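Stop Paying for Paint Twice
06/06/2023

Road agencies in thinly settled counties buy pavement markings the way most of us buy printer paper. The specification is old, the quantity is last year's quantity, and the contract goes to the lowest price per linear foot. I think this is a poor way to spend a maintenance budget. The unit of purchase should be years of adequate nighttime visibility, and the price per foot should be a secondary figure.

Consider the usual product, waterborne paint with glass beads dropped onto the wet film. The beads return headlight glare to the driver. When they wear away, the line may still look white at noon and do almost nothing at night. An inspector who drives the route in daylight will pass it.

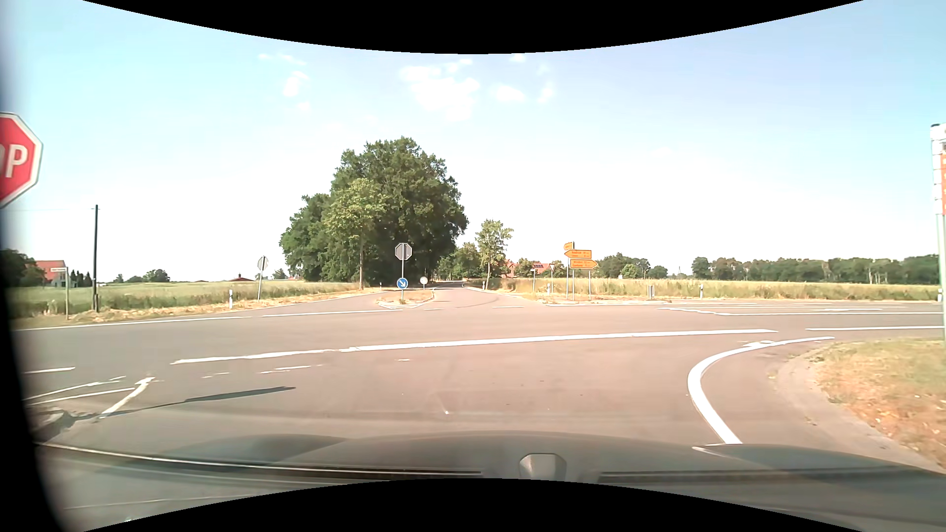
Wear is concentrated where tires turn and brake. A mile of straight line may see a tire on it a few times a day, from drifting vehicles. A junction is another matter. At a wide rural intersection with a stop sign and many white markings on the asphalt, a vehicle making a turn has little choice but to roll over some of them. Pricing both locations at the same rate, with the same material and the same repaint cycle, guarantees that one is repainted too late or the other too soon. In most county programs it is both.

The Tronbridge district kept separate records for the two cases. Its network is 259 miles of two-lane road with 192 stop-controlled junctions. Everything was repainted on one annual contract until a review in February compared reflectivity readings by location. Junction lines had dropped below the district's own threshold in 7 months. Edge lines on the straight segments were still above it at 16.

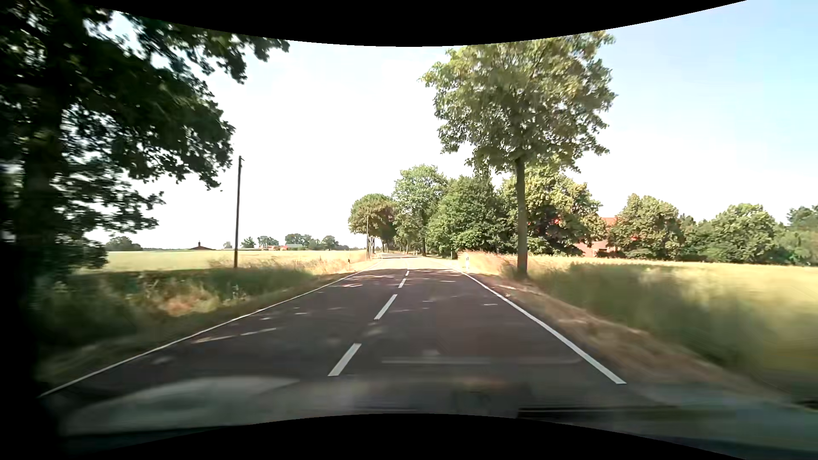

A split schedule follows directly from those numbers. Thermoplastic or preformed tape goes at the junctions, where the higher material cost is spread over a small area. Paint stays on the long segments, on a longer cycle. Unia, the contractor, objected that two materials mean two crews and two mobilizations. The objection is fair, but it applies to a contract let as a single summer job, and the contract can be written differently.

Snowplows complicate the argument. A blade will shear raised thermoplastic in one winter, so northern districts need the line recessed in a shallow groove. Grooving costs more than the marking itself and should be timed with resurfacing.

Measurement is the remaining cost. A handheld meter is slow but adequate for junctions. The long segments call for a vehicle-mounted unit, which a small county can share with its neighbors.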